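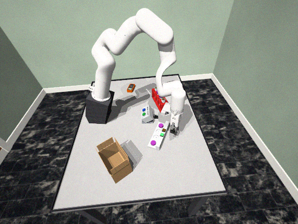 **Prornby, 2023-02-16** – The toy maker Tarkden today announces Valtska, a wooden marble run for children from four years old. The set has 200 pieces and is made for homes, after school clubs and libraries. It goes on sale next week in toy stores and in the Tarkden web shop.

With Valtska, children build towers, ramps and bridges, and then let the marbles roll down. All parts join with a simple peg, so small hands can put them together without the help of an adult. No glue and no tools are needed. The marbles are larger than usual, and each box has a cotton bag to keep them in.

"We wanted a toy that brothers and sisters of different ages can share," said Shona Imrie, head of design at Tarkden. "The little ones like to drop the marble again and again. The older ones want to know why it stopped in the curve, and they begin to change things. Both are playing with the same box, and there is less fighting over it." 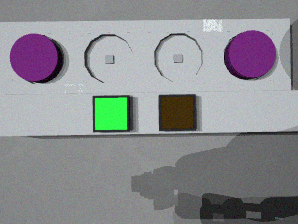

The work on the set took 2 years. During this time 400 families received early versions to use at home and sent back their comments. Many parents wrote that the first ramps slipped on smooth floors, so the final ramps have a wider foot. The early instruction book also had too much text. The new one uses only drawings – also for the difficult builds at the end.

"My daughter is five and she did not want to give the test box back in December," said Khôi Mai, a father who took part in the home trial. "We built the long bridge together on the kitchen floor. It fell many times, and she laughed every time."
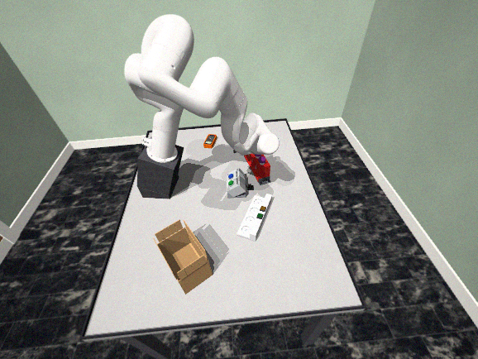

Valtska is painted in four colors with water-based paint. Single parts can be ordered if something is lost, and an extra pack with bells and a spiral is planned for later in the year.

Stores and clubs that wish to see the set before ordering can ask for a sample box. Tarkden will lend 200 of these boxes, for two weeks each, and pays the return postage.

**Press contact**
Raghavendra Achari, Tarkden, Prornby
Product photos and test sets for reviewers are available on request.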